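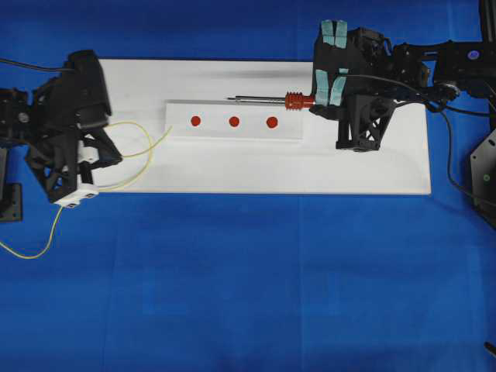

The Stultach table cover is a heavy cotton cloth for workbenches, craft tables and display counters. Keretstead has sold it since 2021, and the fabric has stayed the same apart from a change to the hem. It comes in four colors: bright blue, oatmeal, charcoal and brick. Bright blue is the one most people order for laying out pale work, and a flat white board on it shows up clearly right to the edges. Soft creases like the ones in the blue cloth are normal for this weight of cotton. Iron on a medium setting if you want it flatter.

Home Shop Fabrics Benches Lighting Returns Contact

2 min read

Sizes and fit

Small covers a folding table. Medium suits most sewing and cutting tables. Large is made for the Esteban bench and hangs 11 inches over each long side. Measure your table before ordering, and add the drop you want on both sides. We do not cut covers to size, but the hem can be unpicked and resewn on a home machine.

Fabric

The cloth weighs 400 grams per square meter. It is dyed before weaving, so the color is the same on both sides and the cover can be turned over when one side gets marked. There is no coating. Spills will soak through, so put a plastic sheet under it if you work with paint or glue.

Washing

Wash cool, with similar colors. Brick and bright blue can lose a little dye in the first wash. Expect some shrinkage in length, which the listed sizes already allow for. Line dry.

Search products Enter keyword or item code

Orders and stock

Covers ship folded from our Cutby warehouse. We had 3000 made in the last run, and charcoal in the large size is sold out until September. Unwashed covers can be returned in the original wrap. Corner clips are sold separately and fit table tops up to one and a half inches thick.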